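Accueil Explorer Notifications Messages Profil

Nous utilisons des cookies pour améliorer votre expérience. Accepter Gérer mes choix

1/ Bon, vous êtes plusieurs à me demander comment on a fini par choisir les rideaux du salon, alors je vous raconte tout - préparez un thé, je vais être bavarde !

2/ Au départ je voulais du lin Lallasa, couleur sable. Superbe sur l'échantillon, mais une fois chez nous, côté nord, ça tirait sur le gris dès 16 heures. J'ai boudé 9 jours.

3/ Ensuite j'ai découvert le voilage blanc de chez Pavach, et là, coup de cœur. Il laisse entrer la lumière du matin sans qu'on se sente en vitrine (coucou les voisins d'en face, on vous aime quand même).
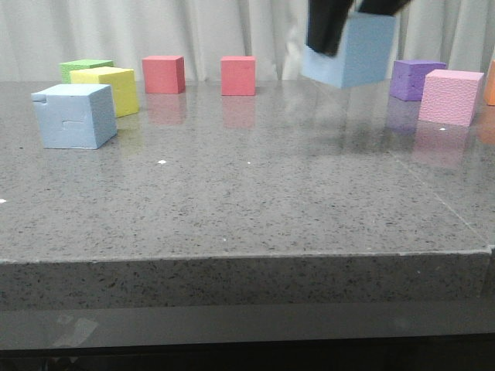 Un rideau blanc à plis souples, derrière un plateau en pierre grise mouchetée.

4/ Côté ampleur, ne soyez pas radins. J'avais pris trop juste la première fois et ça faisait drap tendu. J'ai rajouté 50 cm par panneau et le tombé n'a plus rien à voir.

5/ La tringle, c'est une Tsao, posée 27 cm au-dessus de la fenêtre. Mon mari trouvait ça absurde - maintenant il l'explique à tous nos invités comme si l'idée venait de lui.

6/ Pour le lavage : 30 degrés, essorage tout doux, et on raccroche humide, les plis se refont tout seuls. Merci à ma belle-mère, qui a sauvé mon fer à repasser.

7/ Prochain chantier, la chambre. J'hésite avec un velours Clellbridge vert bouteille, alors si vous l'avez chez vous, je veux bien vos avis (et vos photos !).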